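ホーム 作業ノート 安全 手順書 一覧へ戻る
最終更新:2024年7月12日

セル作業メモ:ビンピッキングの「良い実践」チェック表を現場で当ててみた

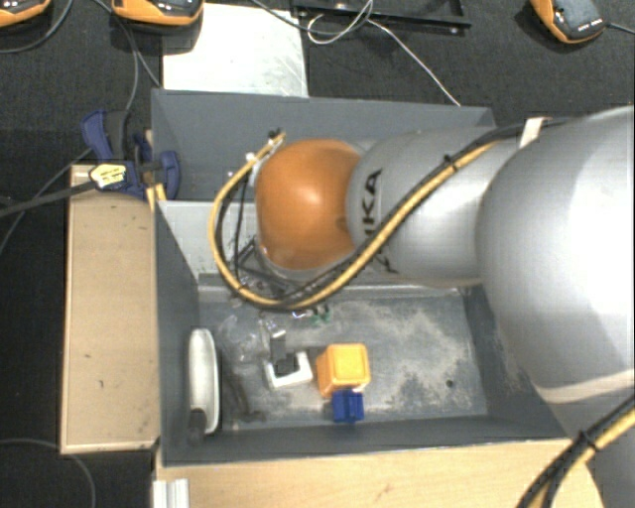

Gellitzから回ってきた運用基準の改訂案、4章まで読んだ。文章はきれい。ただ、書いた人がビンの前に一日立っていたかというと、かなり怪しいと思う。以下、自分用と、次に当番になる人用。

ケーブルの件。改訂案は「外部配線は可動域全体で余長を確保し、かつ引っ掛かりを生じないこと」。余長を取れば輪ができるし、輪ができれば引っ掛かる可能性は残る。両方満たせと言うなら数字をくれ。4月版には曲げ半径の表があったのに、今回ごっそり消えている。Joris De Haanに聞いたら「各現場で判断」とのこと。判断の根拠になる表を消しておいてそれはない。とりあえず結束バンドの位置はマーカーで印をつけ、ずれたら記録する方式を続ける。印の色は統一しない(前に統一しようとして一週間もめた)。

テープ。仮固定のテープは「使用禁止」になった。禁止は結構だが、代わりの固定具の型番が空欄のまま。うちの現物にも白っぽいテープが残っている。はがして終わりにすると配線がどこへ行くか分からないので、代替品が決まるまでは貼った日と名前を書く。これは違反扱いになるのか、Marcusに確認中。

クランプ。ビンまわりの固定をクランプで済ませてよいかどうか。改訂案では「恒久設備は締結、試験設備は適切な保持」。この「適切な」が一番嫌いな単語だ。始業時に手で揺すって動かなければ可、という今のやり方のほうがまだ再現性がある。揺すり方に個人差が出るのは認める。

ワークの混載。透明な包材の類と、角の立った小物を同じビンに入れるなら「視認性の差を考慮する」。考慮した、と書けば丸がつく項目になっている。こういう欄は全員が丸をつけるので、記録としては何も言っていないのと同じ。自分は次の書き方に変えた。
・入れたものを品目で書く
・掴み損ねたら品目と姿勢を書く
・人が手を入れて直した回は必ず別行にする
最後の行を省く人が多い。直した回を成功に混ぜた集計は読まない。

試行数。「1000回以上で評価」とある。どこから来た数字か脚注なし。Dernanceの報告は1415回で合格としているが、中を見ると途中でビンの中身を入れ替えていて、同一条件で続いているのは267回まで。残りは別の試験と考えるのが普通だと思う。回数だけ決めて条件の固定を決めない基準は、長く回した人が勝つだけになる。差し戻しのコメントを書いた。返事はまだ。

ビン底の擦れ。白っぽい擦れがあるのは前から知っているが、改訂案に底面の状態についての記述が一切ない。照明の反射が変わればカメラの見え方も変わるはずで、少なくとも交換の目安は要る。とはいえ自分も影響を測ったわけではないので、強くは言えない。新品のビンと並べて比べるのを来週やる。Kamataに在庫があると聞いたが、同じ灰色かどうか要確認。

立入と停止。ここは改訂案が正しい。ビンに手を入れる前に停止、復帰は手を入れた本人が行う。文句なし。Stullikのセルで「声かけで可」としているのは早くやめてほしい。声は聞こえないときがある。

保留
・テープの扱い(Marcus Lindqvistの返事待ち)
・曲げ半径の表、4月版から復活させるか
・チェック表の「考慮した」欄を自由記述に変える案。面倒だと言われるのは分かっている
・床に置いた機器と電源線の置き場。基準に項目がないので、うちで先に決めてしまってよいと思う

チェック表は今日から自分の書式で埋める。監査で何か言われたらそのとき考える。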